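Category: Coursework > Product & Furniture Studies > Year 2

Handles and Small Drawers: What We Learnt From One Cabinet
Project report by Toivo Kemppainen and group, Stirkidmont College

The brief asked us to "investigate a familiar object in depth". Other groups chose chairs, on the grounds that chairs have a literature. We chose a small wooden cabinet with a single drawer, because there was one on the table and the deadline for choosing was that Tuesday.
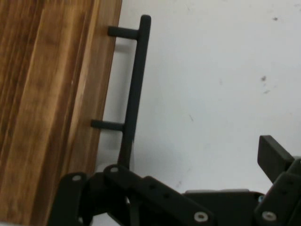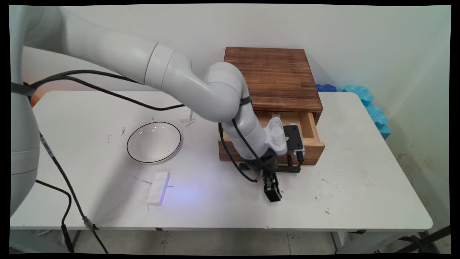

1. What we wanted to find out

Our question was what makes a small drawer pleasant or annoying to use. We started with three possible causes: the handle, the fit of the drawer in its box, and what people keep in it. The third was dropped in week two, after a long discussion about whether a drawer of dead batteries counts as furniture or as a lifestyle.

We also wanted to know whether anybody chooses a drawer for the way it opens. The shop at Clekimthorpe kindly let us stand near the storage section on a Saturday with a clipboard. We spoke to 17 shoppers. Most talked about colour first and price second. Only 4 tried a drawer before answering, and one of those was leaning on it at the time.

2. The handle

A bar handle on two posts is a very forgiving thing. You can hook one finger behind it, or all of them, or the loop of a carrier bag. It puts up with wet hands, gloves and bad temper. A knob wants a proper pinch, and a cut-out in the drawer front wants you to have trimmed your nails fairly recently.

We compared three sorts: a bar handle, a round turned knob from the Prullitz range (they sent us a bag of seconds, for which thanks), and a plain finger hole. Each was tried in ordinary use by everyone in the group and by anyone who came in to ask if we had finished with the room. We asked them to open the drawer, take out a teaspoon and close it again.

The bar was the favourite by a comfortable margin. The knob was liked by people with small hands and by our tutor, who likes knobs in general and wrote as much in the margin of our draft. The finger hole got the strongest comments, few of which suit a college report.

The complaint about bars was that they catch on things. Sleeves mostly, also the cord of a hooded top, and on one occasion a lanyard with its owner still attached. The farther the bar stands away from the wood, the easier it is to grab and the easier it is for it to grab you. We didn't find the ideal gap. We found that everyone has a different one and will argue for it through lunch.

3. The fit

A drawer in a small box has very little to guide it. If it is wider than it is deep, pulling on one side twists it and it jams. Our textbook calls this racking. My grandmother called it several other things.

To see how much it mattered, we loaded a test drawer with 235 grams of cutlery and opened it from the middle, then from one end of the handle. From the middle it ran well every time. From the end it stuck often enough that we stopped writing "stuck" and used a tick. A rub of candle wax along the bottom edges of the sides made a clear difference, cost nothing and smelt faintly of birthdays.

We then made the classic mistake of sanding the sides to improve things further. The drawer now rattled and drooped when pulled well out. It has to be loose enough to move and snug enough to stay level, and the distance between the two is about as thick as a student's patience. We put it right with strips of veneer, which took one afternoon and most of a second.

4. The finish

It is common for a small cabinet to be stained on the outside and left pale inside the drawer. Half the group thought this was penny-pinching. The other half thought it was sensible, as stain can rub off on whatever you put away, and a light interior makes it easier to find the thing you are after. Having tried to find a black hair grip in a dark drawer at 90 seconds to the end of a break, I am firmly in the second half.

Vilela's catalogue, which we used for comparison, shows every drawer closed, so we can't say what they do.

5. What went wrong

We fitted one knob with a screw that was too long and it came through into the drawer, where it found a thumb. We lost the questionnaire for two days. The graph of handle preference was drawn upside down in the first draft and made finger holes look wildly popular.

Our sample was also mostly people under 25 with decent grip. Anyone repeating this should ask people with sore or stiff hands, who have far better reasons to care about handles than we did. We had planned a visit to a day centre for this and ran out of April.

6. If we did it again

We would keep the bar handle, buy the wax first and leave the sandpaper in the cupboard. We would test with a fuller drawer, as hardly anyone keeps one teaspoon in theirs. Two of us would also like to try a drawer with a handle set low on the front. The rest of the group has asked to be told when that is happening so they can be elsewhere.

Stirkidmont College Student Projects | Contact the department | Back to top

More student reports
Why Do Lids Go Missing? A Kitchen Survey
Three Ways to Mend a Wobbly Stool
Coat Hooks and the People Who Overload Them
Shelf Sag: A Report in Two Parts (Part One)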